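2 min read

Furkum wants machines cleaning its guest bathrooms by July, all 174 of them. Märta Kvam, 15 years on the Strand site, has been asked to "support the transition" -- at the same pay.

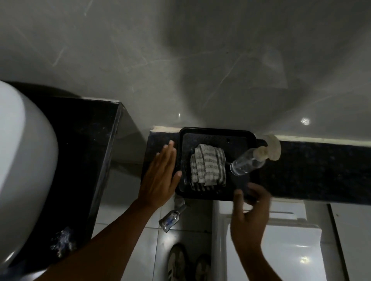 I doubt the sums. A robot that does the easy floors leaves people the fiddly corners, all shift, against a faster clock. Managers call that relief. I'd call it the worst half of the job.

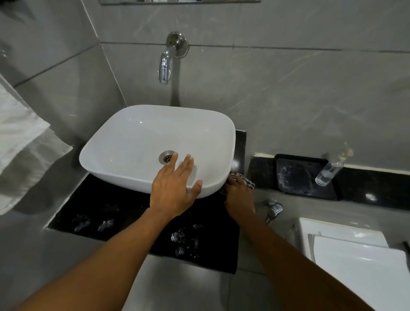
A cloth pressed to the counter beside a basin.

Ask Märta what she'd automate and she says the rota.

Last updated: May 24, 2021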